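Vovitz Fund, small grants for learning through play
Progress report, second period, to the end of March
Project: Colour blocks and floor grids, Sodach family centre
Written by Ha-rang Cha

You asked for plain answers this time, so I have kept the glowing quotes out. The short version is that the grids are liked, the blocks are used, and I still can't tell you whether either of them teaches a child anything that a box of odd bricks and a patient adult wouldn't.

Money first. Of the 2,000 granted we have spent 1,286. Blocks and storage came to 1,159 of that and the rest, 127, went on tape. I had put tape down as a trifle in the application and it has been nothing of the kind. The cheap roll lifted at the corners within a fortnight and left a grey line of glue that took white spirit and most of a morning to get off. The better tape stays put but costs more than I care to write down twice. If there is a third period I would ask for a proper tape line in the budget.

The layout is the one described in our first report. A table top is marked off into squares with strips of blue tape, and plain blocks in single colours go into the squares. We dropped the printed mats from Ernitz after the first month. They slid about, and the children spent more time looking at the pictures of farm animals than at where anything was meant to go. I know the Fund was keen on the mats. I was not, and I'm afraid I am still not.

The blocks. The Myung set was sold to us as hard-wearing and so far I have no complaint, though we have not had it long enough for that to mean much. Plain faces were the right choice. With the lettered blocks we used before, every session turned into a spelling session whether we wanted one or not. My one grumble is that red and orange are too close together under our old ceiling lights. Several of the younger ones mix them up when the two stand side by side, and so, late in the afternoon, do I. I had hoped to swap the orange for yellow, but the supplier will only sell full sets.

Attendance. We logged 227 visits to the table over the period. Please don't read too much into that. A visit is a tick on a sheet, and a child who wanders off to the sink and comes back gets two ticks. I would be wary of anyone who turned this into a success story, and I would ask that it is not lifted into your newsletter without that warning beside it.

What we hoped to see was children using words like next to, behind and below without being prompted. Some do. The same ones did in the autumn. The staff feel there has been progress among the quieter group, and I don't doubt that they feel it, but they also put the tape down and would like it to have been worth the trouble. We have no second group to compare with. I raised this before the grant was made and I raise it again now.

Two things went well enough that I would keep them. Starting with only a few blocks calms the table down a great deal, and leaving most squares empty gives the children something to decide. When we filled the grid, they simply stacked everything in one corner and knocked it over.

For the next period I propose to leave the grid alone, stop buying things, and spend what staff time we have writing down what the children say, word for word, for ten minutes a session. If that shows nothing, I would rather tell you so in the summer and hand back what is left of the grant.

The table layout, with red and orange next to each other and green and blue in squares of their own:

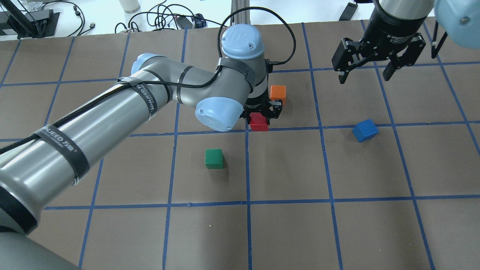 Reply from the Vovitz office: Thank you, Ha-rang. We are happy with the plan to write down what the children say, and the tape can come out of the remaining money without a fresh form. We would still like you to try one session with the Ernitz mats taped down at the corners before they are ruled out for good. The attendance figure will stay out of the newsletter.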